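How Does Glue Stick? A Sticky Science Page for Young Crafters

Have you ever wondered why glue sticks to paper, and to your fingers, and to the kitchen table, but doesn't stick to the inside of its own bottle? Great question! Glue is one of the most amazing things in your craft drawer, and once you know how it works you can pick the right one for every project.

Holding hands

Everything around you is made of tiny bits called molecules. They are much too small to see. Molecules that get really, really close to each other pull on each other a little, almost like they're holding hands.

So why don't two pieces of paper stick together when you press them with your thumb? Paper feels smooth, but up close it is a wild jungle of little fibers, with hills and holes all over it. When two sheets touch, only the tops of the hills meet. Most of the paper isn't touching at all!

Glue fixes that. It starts out runny, so it can flow down into all those holes and fill the gaps. Then it gets hard, and now it has a grip on both sides at once.

Why the bottle doesn't get stuck

White school glue is mostly water with long, stringy molecules floating in it. As long as the water is there, the strings can slide past each other like wet noodles in a bowl. Put the glue out in the air and the water starts to leave. Some of it soaks into the paper and some of it drifts off into the room. The noodles get tangled up and can't slide anymore, and that's when your glue is dry.

Inside the bottle, with the cap on, the water has nowhere to go. Leave the cap off overnight and you'll find a rubbery plug in the nozzle. (Ask me how I know!)

Meet the sticky family

Glue sticks are a kind of soft, solid glue. They have less water than white glue, so thin paper doesn't wrinkle as much. Perfect for collage!

White glue is stronger and loves cardboard, felt, yarn and craft sticks. It's slow, so you have time to wiggle things into place.

Tape is a funny one, because its glue never dries at all. It stays soft and squishy, and pressing down pushes it into the bumps. That's why you should rub tape with your finger after you put it on.

Hot glue is a plastic that melts when it's heated and turns solid again as it cools. It works fast, and it can burn you, so this one is a job for a grown-up.

Try it: the great paper strip test

You will need four strips of card, white glue, a glue stick, tape, some flour and a spoonful of water.

1. Mix the flour and water into a smooth paste. Congratulations, you just made glue! People have been making paste like this for a very long time.

2. Stick the end of each strip to a big sheet of card. Use a different sticky thing for each one, and write its name next to it in pencil.

3. Wait until tomorrow. I know, waiting is the worst part!

4. Pull each strip slowly. Which one came off first? Did the glue let go, or did the paper rip? If the paper rips, the glue was stronger than the paper, and I think that is wonderful.

My friend Graham Dawber tried this with his class, and they made 117 strips. The flour paste did so well that they used it for all their puppets afterward.

More glue does not mean more stick

This surprises everybody. A huge blob of glue takes ages to dry in the middle, and while you wait your pieces slide around. A thin layer that covers the whole spot is much better. Spread it with an old paintbrush or a scrap of card, press, and count slowly to 33 before you let go. Why 33? It's my lucky number. A bit more or a bit less is fine too!
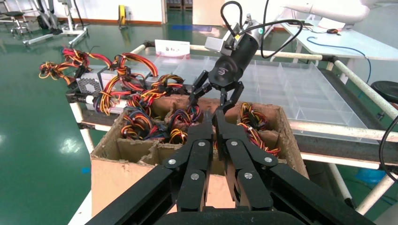

Sticky words to know

Molecule: a tiny piece of stuff, far too small to see.

Adhesive: a grown-up word for anything that sticks things together. Glue, paste and tape are all adhesives.

Evaporate: what water does when it leaves a wet thing and floats off into the air.

Bond: the place where two things are stuck together. A good bond is a happy bond!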